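**Simulated cell: gripper closes crooked on the long bar, wrist view looks fine??**

**tinplate_joe**

Hi all, long post, sorry in advance. I look after one cell at work, a single arm with a parallel gripper that picks long bars off a table, and before I touch anything on the real one I try it in the sim copy. We call the sim copy Stumow and the real one Gukow (don't ask, they were like that when I got here).

So the job is dead simple. Bar on the table, arm comes down, fingers close near one end, lift. It ran fine for months. Then I swapped in the new finger model because we're getting new fingers on the real gripper, and now every pick goes in a little crooked. The bar twists as the fingers close and then hangs at an angle when it's lifted. I've re-taught the approach twice and it still does it.

What I've already tried:

- put the old fingers back (pick is clean again, so it's got to be the fingers or something that came with them)
- slowed the close way down, same twist, just slower and more annoying to watch
- checked the bar's mass and size against the drawing
- raised the friction on the finger pads, which made it hang on to the crooked bar even better, thanks very much

From the wrist view I get the end of the bar pointing into the gap, with a finger either side of it and plenty of room.
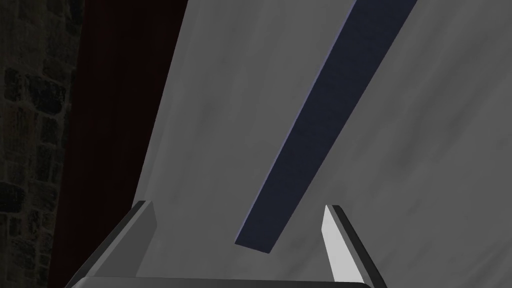 I've been going by that view when I teach the approach, and I really can't see what I'm doing wrong. I jog in until the end sits between the fingers, save the point, close. With the old fingers that was the whole procedure. Anybody been through this?

**mossback**

How are you deciding the wrist is square to the bar? Your bar is lying on a diagonal in that view. If you close on it like that, one finger gets there first at a corner and shoves it around until it's happy. That's your twist, or at least it would be on my machine.

**tinplate_joe**

I rotate at the last step, after that point! Sorry, should have said. There's an align move that reads the bar's pose and turns the wrist to match, then it goes down the last bit and closes. And the align move hasn't changed since the old fingers.

**mossback**

Hmm ok. Then I'd look at the tool frame. Did the new finger model come with its own?

**Asmaa Fawzy**

Seconding the tool frame. When you import a finger set, a lot of people let it bring its own tool point along, and then the align move is turning the wrist around a point that isn't the middle of the gap anymore. You'd never spot it with a short part. With a long bar you sure would.

Easy check: park the arm away from the table, zero the last joint, and print the tool frame next to the flange frame. If there's any rotation in there that you didn't put in yourself, there you go.

**dkl_cells**

I'm going to disagree with both of you a bit. I've seen this exact thing and it was the collision shapes. The pretty mesh on the finger is flat, but the collision hull the sim makes for it isn't, it bulges wherever there's a bevel. So the bar is touching something you can't see. Turn on the contact display and watch where the first contact lands. If it's out in mid-air next to the finger, you've got your answer and the tool frame is innocent.

**mossback**

Would that twist it the same way every time though? A lumpy hull usually gives me a different mess each run.

**dkl_cells**

If the bar always comes in at the same spot, sure. Physics engines are nothing if not stubborn.

**tinplate_joe**

OK I had an hour after lunch so I did both. I backed the arm off the table, turned it so there was nothing near the fingers, and zeroed the last joint like Asmaa said.

By eye they look like a nice matched pair from back there, which I guess is why I never questioned them.

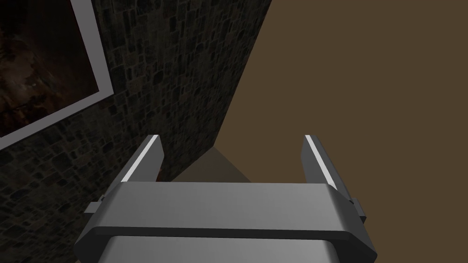 Abdelkrim Ragab had the same fingers on the Erraji line and wants to know whether you scaled the model when you brought it in. His came over with the left and right closing at different rates, because the mirrored finger had kept its old joint limit. He says to look at the joint values at full open and full close, and to leave the mesh alone till you've done that.

**tinplate_joe**

Oh man. No scaling, but I hadn't looked at the joints at all. Give me a minute.

Right, so here's what I've got:

1. Tool frame: there IS a rotation in it. 2 degrees about the approach axis. I sure didn't put it there, it came in with the model.
2. Joint values: left and right match at full open. At full close the right one stops 5 mm short. So Abdelkrim gets a prize too.
3. Contacts: first contact is right on the pad, no ghost lumps. Sorry dkl.

**dkl_cells**

I'll take the loss. Still think everyone should turn on contact display once a month, it's free.

**Asmaa Fawzy**

Fix the tool frame first, on its own, and rerun. If you change both together you won't know which one was hurting you, and you'll want to know when the real fingers show up on Gukow.

**mossback**

I'd do the joint limit first, personally. One finger stopping short is an obvious mistake, so just get it out of the way. A couple degrees in a tool frame might even be on purpose if whoever drew the fingers had a slanted pad in mind.

**Asmaa Fawzy**

On purpose and not written down anywhere? I guess it's possible, but then the align move would need to know about it, and his doesn't.

**tinplate_joe**

I went with the tool frame first (sorry mossback, I'd already started typing when your post came in). Zeroed the rotation, saved it under a new name, ran 36 picks in a row. The twist is gone on the way in! But the bar still slides over toward the right finger as it closes, every single time, so now I can watch the joint limit problem all by itself, which is kind of neat.

Then I fixed the right joint limit and ran the same batch again. Straight in, straight up, bar hangs level. I'm so relieved, I had started to think it was the arm.

Two things I'm still chewing on. The old finger set has a clean tool frame, so does anyone keep the tool frame in the cell file and have the finger model never touch it? And for the real gripper, how are you checking that both fingers stop in the same place? I've got a gauge block and feeler gauges and that's it.

**mossback**

Tool frame in the cell file, always. The model gets to be a shape and nothing else.

**quietriot_plc**

Gauge block is plenty. Close on it gently, feelers on both sides, swap the block end for end and do it over. Write the numbers on tape and stick it inside the cabinet door. We do that on every finger change at Fesis and the tape has saved me more time than the software has.

**dkl_cells**

Use paint marker, tape falls off.

**quietriot_plc**

Mine doesn't!

**tinplate_joe**

Tape it is, I've got a drawer full of the stuff. Real fingers are due Tuesday, I'll post the feeler readings in here once they're on.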